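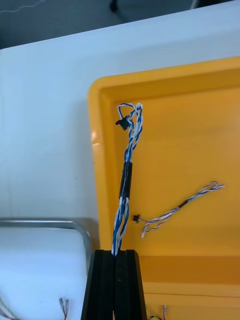

Slide 1. Blue-and-white harness, black sleeve partway up, small black connector near the loop. A second one in the tray.

Speaker notes – "Small harnesses, from tray to box"
Apr 25, 2018, Cenis training room. Slot is 29 minutes with questions.

**Slide 1 (leave it up while people sit down)**

Say who I am and that I ran the harness bench at Fumik before I moved over to training. Thank Sándor Fülöp for the slot.

Start with the part itself. It's a few thin wires twisted together, some blue, some white with a blue stripe. Point to the black sleeve. Point to the connector sticking out on the left. Ask the room where they would pick it up. Wait for at least two answers before moving on.

Then point to the tray. Orange-yellow, thick rounded rim. Blue wire shows up well against that color. On our old gray trays people missed parts that were lying flat along the side.

**Slide 2 – Why we're talking about this**

- The Qian order was 2,000 harnesses.
- 231 came back to the bench for rework.
- Most of those were handling damage. The crimps were fine when they left the press.
- Rework on one harness takes 6 minutes if the sleeve can stay on. Longer if it has to be cut off.

Don't read the table out. Give them a moment with it.

**Slide 3 – Picking up**

Hold by the twisted part. Don't lift by the connector, and don't lift by a loop of wire. Both of those put the pull on the terminals.

If two harnesses are caught together, put both down on the bench and work them apart there. Shaking them loose over the tray is how we bent the locking tabs in the first place.

Pass the sample bag around here. Blue tag is good, red tag is pulled terminals. Ask for the bag back before slide 5 – last time it went home with someone.

**Slide 4 – The sleeve**

What it does: keeps the bundle together so the twist doesn't open up and wander.

What to check:
- it sits where the drawing says
- no nick or split along the side
- it doesn't slide when you pull gently

A bit of looseness in the strands between fixing points is normal for this build. Inspection was rejecting for it until last July, when the drawing note was changed. Some of the older printouts are still on the wall by line two. Tell people to take them down.

**Slide 5 – Laying out the tray**

One layer. All connectors facing the same way. Leave enough gap that you can get hold of one without dragging its neighbor.

The Plarkska trays stack, and people fill them to the rim because they can. Show the crushed connector photo. Don't say which shift.

Tray gets wiped at shift change. Offcuts go in the scrap tub and stay out of the tray.

(If short on time, skip to slide 7.)

**Slide 6 – Boxing**

Coil loosely, connector on the outside, paper between layers. No rubber bands. They leave a kink right behind the sleeve and the customer's assembler has to straighten it by hand.

**Slide 7 – Questions**

Likely ones:
- Can we use bags instead of trays? For shipping yes, at the bench no.
- Who signs off a reworked harness? The bench lead, on the green card.
- Is the sleeve length changing? Don't know yet. Say I'll ask Sándor.

Sign-in sheet is by the door. Projector remote goes back to the front desk.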